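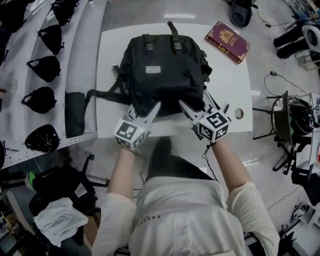 Packing table, November, late afternoon

Started on the black backpack today, the one with the flap and the two buckles, which I have been promising Hildegard Engelhardt I would get to ever since we finished the Onau bags. I laid it flat on the white table with the carry handle pointing away from me, and I do like working that way round, with the bottom edge close to hand and the flap easy to reach (Hildegard does hers the other way and gets on perfectly well, so please yourselves!).

The straps were the first thing. If you leave them lying out to the sides they catch on everything, and the one with the buckle is the worst for it, so I'm writing it down here for next time: shoulder straps in and under before anything goes in the bag. The little white label on the flap is handy for telling at a glance which side is up when you have been handling black bags on and off all afternoon.

Passport goes in last. I keep it on the table up by the top corner of the bag, in plain sight, and well clear of the round hole in the tabletop, please, as I would hate to be the one on my knees looking for it. I tried it in the front under the flap and again in the main part, and I prefer the front. Hildegard thinks it should go in a flat pouch first. We can try that with the Rumow list, which has a pouch on it anyway.

Bags on the pegboard shelves: could we all put them back in their column when we're through? It makes such a difference to find them in order, and it looks nice too.

Still to do:
Type up the packing list for Rieger, 2 pages at most.
Ask Hildegard whether the 80 luggage tags were ordered.
Buckles again tomorrow, with the bag full this time.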